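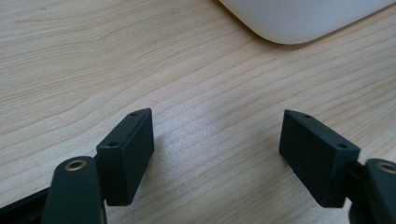
Re: [pudgate-users] jaws drift open mid grasp

Same thing on ours, second unit this month. Closes fine, holds for a bit, then the left finger lets go a few degrees and whatever it had is on the table. No fault in the log. None.

Elvia Quintero wrote:
> After 172 cycles the jaws stopped holding. Commanded width and
> reported width agree, but I can see they don't match. Swapped the
> Braseck driver board, no change. Anyone else?

Not the board, I'd bet. Check the brass insert at the pivot - ours had worked loose in the plastic, so the motor side reads right and the pad goes where it likes. Pad screws were tight, I looked at those first and wasted a morning.

Lost around 20 grasps before I caught it. Please dont run it over anyone's hands till you've checked, and keep the e-stop on your side of the bench.

Which firmware are you on? We're still on 43. Will pull the other finger tonight and post what I find, if Omen is free.

- D.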